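How to Read a Fund Manager's Quarterly Letter Without Getting Swept Away

My brother-in-law forwarded me a fund letter last winter with the words "you have to read this" and four exclamation marks. I read it over coffee, felt terribly clever by page three, and had very nearly moved a chunk of my retirement savings by lunchtime. I didn't, thank goodness (the dog needed walking and I cooled off), but it got me thinking about how I read these things. I've worked out a little routine since then, and a few of you asked me to write it down, so pull up a chair!

You'll need the letter itself, a pencil, two colors of highlighter and a quiet hour. I print mine. You can do it on a screen if you must, but I find I skim.

Step 1. Skip to the holdings

Before you read a single word of the story, go to the back and find the list of what the fund owned at the end of the quarter. Write down the top positions and how much of the fund each one takes up. The letter I was sent was from a growth fund called Istadine, and its biggest holding was a company named Sollex, at 21 percent of the whole fund. That's a lot of eggs! When a manager has that much riding on one company, you'll want to keep it in mind every time the name comes up in the text, and with Sollex it came up on nearly every page.

Step 2. Two highlighters

Now go back to the beginning and read slowly. Use yellow for anything that has already happened and can be checked: sales last quarter, debt paid down, a plant that opened. Use pink for anything that is still to come. Watch for the soft little words - could, should, we believe, poised to - and paint them pink without mercy. My Istadine letter came out looking like a flamingo. 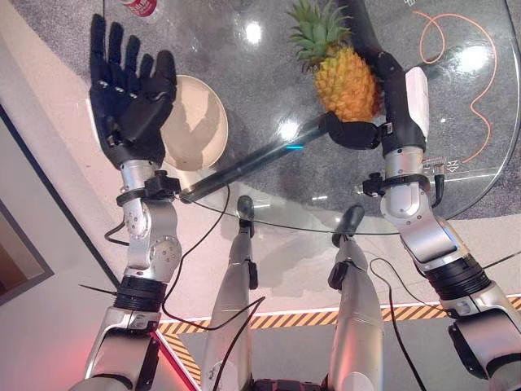
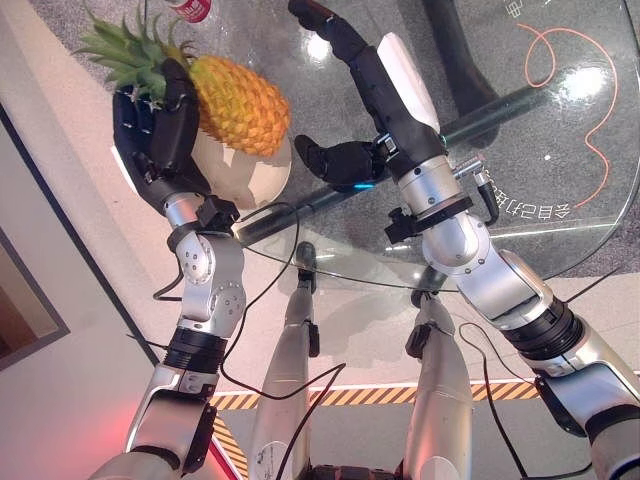

Once you've finished coloring, look at which color sits next to the big conclusions. If a manager tells you prices will fall and profits will rise, there ought to be some yellow nearby holding it up. A pink sentence resting on another pink sentence is a guess about a guess. It may still come true, mind you, and plenty of good investments started that way, but you should know what you're leaning on.

Step 3. Find the old letters

Most funds keep their past letters on their website, usually in a corner called "archive" or "insights." Pull up the one from a year earlier, and the one before that if you have the patience. What did they say would happen, and did it? Hauke Wunderlich, the fellow who runs Istadine, had written in an earlier letter that a shipping company called Tawfik would double its earnings. In the newer letter Tawfik isn't mentioned at all. I had to go hunting in the holdings to learn that they'd sold it.

Step 4. Look for the other side

Type the company's name into your search engine along with the word "short" or "overvalued" and see who disagrees. You aren't looking for a winner, you just want to hear the argument from someone who'd be happy to see the price drop. I read a very grumpy note on Sollex by an analyst named Santosh Sachdeva, and he raised a point about customer returns that Wunderlich hadn't touched.

Step 5. Wait, then go small

Put the letter in a drawer for 30 days. I mean it! Write the date on the front so you can't cheat. If you still like the idea when you take it out again, decide on an amount you could lose without changing your plans for the year. For me that was $2000, and it went into a plain index fund in the end, but yours might be more or less, and if you have an adviser this is a good moment to call.

Then save your marked-up copy in a folder. I go through mine every February, tea in hand, and check which of the pink bits have turned yellow.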